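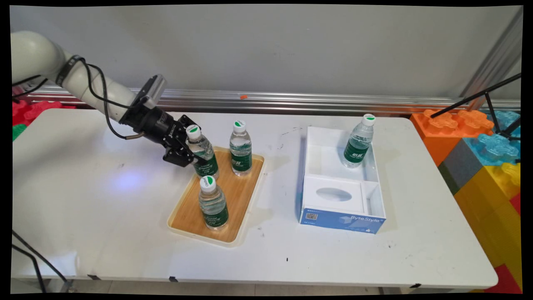
*Figure 1. Partially filled water bottles on a rectangular serving tray, with an open white box to the right and one bottle at rest in its rear compartment.*

## Unit 4: Upright and inclined placement of bottled goods

Packing and Storage Methods, Thiele course series. Revised 30/03/2021.

Read with the Unit 3 notes on trays and shallow containers. Symbols carry over except *h*, which now means the height of the combined center of mass and no longer the wall height. Wall height is written *w* from this point on.

### 4.1 Terms

- **Support:** the surface that carries the item, such as a tray bottom or a compartment floor.
- **Rim:** the raised border of a tray or the top edge of a box wall.
- **Upright:** the full base of the bottle is in contact with the support.
- **Inclined:** the bottle axis is at an angle to the vertical. A resting inclined bottle needs contact at two or more places, normally the floor and a wall.
- **Projection:** the vertical distance by which an item stands above the rim of its container.

Figure 1 has both resting conditions. The bottle at the back right corner of the tray is upright. The bottle in the box is inclined, with its cap projecting above the rim.

### 4.2 Center of mass of a partly filled bottle

Treat the empty bottle, cap included, as mass *m* with its center at height *c*. Treat the water as a cylinder of mass *M* filled to height *f*. The water center is at *f*/2, so

h = (m·c + M·f/2) / (m + M)

Take the density of water as 1,000 kg/m³. A fill of 443 mL then has a mass of 443 g. The shell is light by comparison, and for a nearly full bottle *h* is close to *f*/2.

As water is removed, *h* first falls. It reaches its lowest value when the combined center of mass is level with the water surface, then rises again toward *c* as the last of the water is removed. A bottle with a little water in it is therefore harder to tip than the same bottle full or empty. Derivation in problem 2.

### 4.3 Tipping angle

For a rigid item with a flat circular base of radius *r*, the limiting angle is

tan θ = r / h

If *r* is half of *h*, θ is 27 degrees to the nearest degree. Past that angle the bottle will not return to its base when released.

Two corrections apply to real bottles:

1. Use the radius of the contact ring. Many molded bases curve inward before they meet the support, and the contact ring is smaller than the body.
2. Water moves toward the low side as the bottle tilts. The formula assumes it does not, so the computed angle is too large for a partial fill.

### 4.4 Trays

A low rim resists sliding. It does little against tipping and can start it, as a bottle sliding into the rim is stopped at the base while the upper body continues to move. Trays should be accelerated gently even when the rim is high enough to hold the base.

Spacing on the tray is set by access at the neck and upper body. Bottles packed shoulder to shoulder support one another but leave little clearance for removal. Where items are to be taken out singly, start at an outer position - the clearance then grows with each removal.

### 4.5 Compartments

Let the compartment have inside length *a* and wall height *w*, and let the bottle have length *L* and diameter *d*.

| Condition | Placement available |
|---|---|
| L ≤ a | Flat on the floor, if the width also exceeds d |
| L > a | Inclined against the end wall, or upright |
| w < L | Upright bottle projects above the rim |

The first condition permits flat placement but does not guarantee it. A bottle lowered base first can catch on a wall and stay on the diagonal.

An insert reduces *a*. Measure the clear length from the face of the insert to the far wall, at floor level and again at the rim, and use the smaller value. With a 300 mm outer box the clear length may be well under what the outside suggests. The Skenel data sheets list outside dimensions only.

An inclined bottle that projects above the rim rules out a flat lid and direct stacking. Record the projection with the box closed on all other sides.

### 4.6 Problems

1. A bottle has r = h/2. State the effect on θ if the contact ring is 10 percent smaller than the body radius.
2. Differentiate the expression in 4.2 with respect to *f*, with *M* proportional to *f*, and show that h = f at the minimum.
3. Find the inclination of a thin rod of length *L* resting on the floor with its upper part on the rim of a wall of height *w*. The foot of the rod is a distance *a* from the wall. Obtain the projection.
4. Repeat problem 3 for a cylinder of diameter *d*. A scale drawing is accepted.

Reading for Unit 5: Rivby tables, sections on dividers and inserts.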